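Grendley Quartet to Release "Leswood" in February on Skaston Records

Skaston Records will release "Leswood," the third full-length recording by the Grendley Quartet, in February. The album contains 15 tracks with a total running time of 42 minutes and will be issued on vinyl, on CD and as a download. Streaming services will carry the full program from the same day.

The quartet consists of clarinet, viola, double bass and vibraphone. All of the music was written by the group's vibraphonist, Lambros Lambrakis, who also produced the sessions. Eleven of the pieces are fully notated. The remaining four, placed at the end of each side of the double LP, are built on fixed bass patterns over which the clarinet and viola improvise within a set range of pitches.

Recording took place at Stergiou, a converted grain store with a stone floor and a reverberation time of just under two seconds. The players were set up in a half circle without screens or headphones. A single stereo pair supplied most of the sound used in the final mix, with one additional microphone on the bass. No artificial reverb was added. Each piece was recorded complete, and edits between takes were limited to three tracks.

"The room determined the tempos," said Lambrakis. "Several of the pieces had been rehearsed faster. At Stergiou the vibraphone rang over the next bar, so we slowed down until the harmony was clear again, and I rewrote two of the viola parts on the second day."

The opening track, "Weir," introduces a five-note figure in the bass that returns in changed form in "Low Field," "Culvert" and the closing title piece. "Culvert" is the longest track at just over six minutes. "Signal Box" is written for clarinet and vibraphone alone, and "Two Gates" is the only piece in which the bass is bowed throughout.

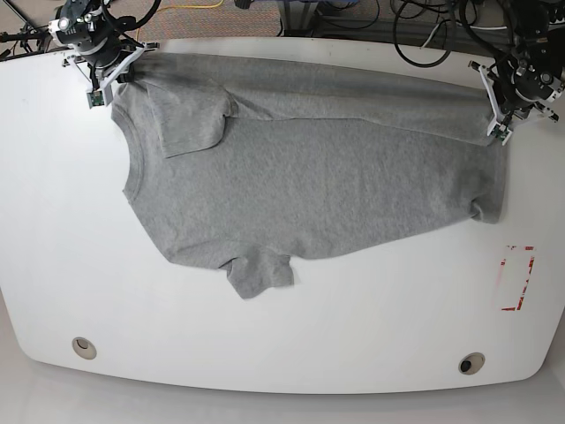
Heather-gray short-sleeved T-shirt with crew neck.

The vinyl edition is pressed on two discs at 45 rpm and comes in a gatefold sleeve with a printed insert listing instrumentation and session notes for every track. A numbered edition of 100 copies includes a folio of the complete scores, signed by the composer. The numbered edition will be sold only through the label's own store, with a limit of one per customer. The CD is housed in a card wallet and includes the same notes in reduced form.

The download is available at 24-bit resolution and includes a PDF of the insert. Purchasers of either vinyl edition will receive a download code by email when the order ships.

Performance parts for the eleven notated pieces will be published separately by Skaston Editions later in the year. Ensembles wishing to substitute marimba for vibraphone should contact the publisher, as alternative parts have been prepared for six of the pieces.

The quartet will perform the album in full at Leswood Hall during the month of release. Doors open at 7 p.m. and the music begins at 7:45 p.m. There will be one intermission.

Track previews, cover art and review copies are available to press and radio on request from the Skaston Records press office.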